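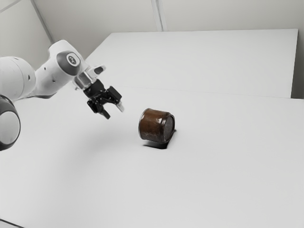

Unit 4 handout — arm cell setup, care and first repairs
Revised 29 May 2026

Bring this to the lab. You will get oil on it, print two.

Covers cell 2 only. Cell 1 has the older gripper and the numbers are different, don't mix them up.

Where we left off

Last time: homing, joint limits, e-stop chain. Today the gripper end, then the table frame, then what to do when the pick drifts. We do everything in the Ornia simulator first and then go to the real cell. Same cell file for both, so a mistake in the file follows you downstairs.

Before you touch anything

Arm in hold, then power off at the cabinet. Pendant on its hook, not on the table. Lockout tag on, your initials. In the simulator none of this matters but do the checklist anyway, it is graded.

Gripper mount

Flange face clean. Dry cloth, no solvent. Look for burrs around the pin hole.
Pin first, then screws. Finger tight all round, then cross pattern with the small torque wrench.
Cable goes in last. Leave slack for the wrist to turn both ways — most of the broken cables we get are from people who skipped this.
Power up, open and close ten times with nothing in the fingers. Listen. Clicking = pin not seated, take it off and start over.

Tool offset

Flange to fingertip is 148 mm with the new pads, 143 mm with the worn set. Measure yours. Do not copy the number from the group before you.
Type it in as Z only, X and Y stay zero for this gripper.
Check it: touch a fingertip to the pointer, rotate the wrist, tip should stay put. If it swings, offset is wrong or the mount is crooked. Check the mount first.

Table frame

Three points, same as the Liyanage method from unit 2. Origin, a point along X, a point anywhere on the Y side. Spread them out. Points close together give you a frame that looks fine near the origin and is way off at the far corner.

In the simulator there are two white tables, one behind the other, with a faint seam between them. Frame goes on the near one. Every term somebody teaches a point on the back table and then wonders why Z is wierd.

Test part — jar on its side

Brown jar, lying down near the middle of the table, long axis more or less left to right. Standing up it's an easy pick, so we lay it down.

Approach from above with the fingers open. Stop at the hover point and look before you go down. At hover the fingers should be clear of everything.
Close ACROSS the body, not end to end. The fingers don't open wide enough for the length.
Watch the lower finger. On the bent approach one hangs lower than the other, and that one decides your clearance, not the center of the gripper.
Shadows are no help for judging height. Read Z off the pendant.
If it rolls on contact you are off center. Fix the frame, don't fudge the pick point.

Upkeep

Every 600 hours: pads off, check for glazing, swap both even if only one looks bad. Re-measure the offset after. Write it in the log with the hour reading.
Joint caps: wipe, look for grease around the rim. A film is ok, a drip is not, tag it out.
Wrist grease is Fluvex, the tube in the gray drawer. Don't mix with whatever else is in there.

Drift — check in this order

1. Pads worn or loose
2. Mount screws
3. Offset typed wrong (or the old one reloaded, happens after a Claren controller update)
4. Table bumped, re-teach frame
5. Homing. Only after the other four

For next time

Save your cell file with group number in the name. Run the jar pick five times in the simulator, write down the final Z each time. Bring the numbers, we will compare them agianst the real cell.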